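Section 2: Setting up a small box for phone cases and other flat things

Welcome back. If you have come straight from Section 1 you will have cleared your table already, and the rest goes quickly. If you skipped it, don't worry, but do give yourself enough bare tabletop that the box, its lid and whatever you mean to put away can all sit down side by side without bumping elbows.

This part of the Cakcombe Home Storage Guide deals with the small see-through box with a separate lid, the one we call the Esteo. We are fond of it. It is a modest thing, and it suits all those flat items that otherwise drift from drawer to drawer – phone cases, card sleeves, spare straps, the little cloth that came with somebody's glasses. The steps work just as well for any other lidded box of a similar size that you may have at home.

Before you start

Gather everything you want to store, a soft dry cloth, and a pencil and label if you like labels. Wipe the box inside and out, and don't forget the corners at the bottom, where dust likes to settle.

CAUTION: Do not use hot water or scouring powder on clear or tinted plastic. Both will leave it cloudy.

Taking off the lid

1. Stand the box on a flat surface, a little back from the edge nearest you, so there is free space in front of it.

2. Lift one side of the lid first. Let the air in, and then bring the rest up slowly. A lid that is pulled straight up all at once tends to bring the box with it, and everything in the box too.

3. Keep hold of the lid until you have decided where it will go. You may rest one edge of it on the rim while you look inside, as long as a hand stays on it.

NOTE: A lid left leaning on the rim by itself will slide down sooner or later, usually while you are reaching for something else.

4. Lay the lid flat on the table, well to one side.

Preparing the case

5. Put the phone case down on its back, open side up, and look it over. Crumbs and pocket lint collect along the raised lip and in the camera opening, and a dry cotton swab gets them out nicely.

6. Check that the case is empty. Folded receipts and transit cards have a way of hiding in there for months.

7. If you have just washed it, leave it out overnight. A case that goes away damp will smell of it in April.

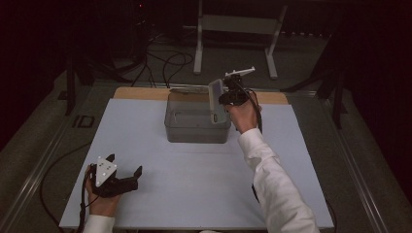
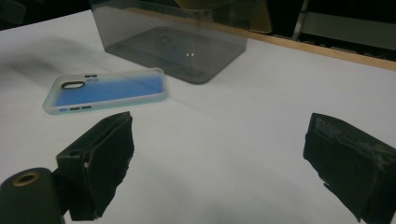 The tinted gray box, with the lid held up in the jaws of a black hand-held gripper in the first picture and a blue phone case lying nearby in the second.

Randi Nyberg wrote to us that she puts her cases in on their long edges, like records in a crate, because she can flip through them that way and never has to lift out the whole stack to reach the bottom one. She adds that it only works once the box is fairly full, and that with two or three cases in it they simply fall over.

We tried her way and have put it in as Method B. Thank you, Randi.

Filling the box

8. Method A, lying flat. Place the largest case at the bottom and work up to the smallest. Slip a piece of thin paper between soft cases, as some of them cling to one another over a long summer.

9. Method B, on edge. Stand the cases in a row with the camera openings all toward the same end. Fill any spare room with a rolled cloth until nothing leans.

10. Stop before you reach the rim. You should be able to set the lid in place without pressing on what is inside, and if you can't, take one thing out again. (We know. It is always the last one that you wanted in there.)

Closing up

11. Set the lid on squarely and press gently along each side in turn.

12. Label the short end, the one that will face you on the shelf. Pencil is fine, and kinder if you change your mind.

CAUTION: Keep the filled box away from radiators and sunny windowsills. Soft cases can yellow, and a warm lid may warp enough that it no longer sits level.

If you own the Lie shelf insert, its fitting instructions are in Section 3, together with the notes on stacking. For boxes kept in a hallway or an unheated room, please read the page on damp first.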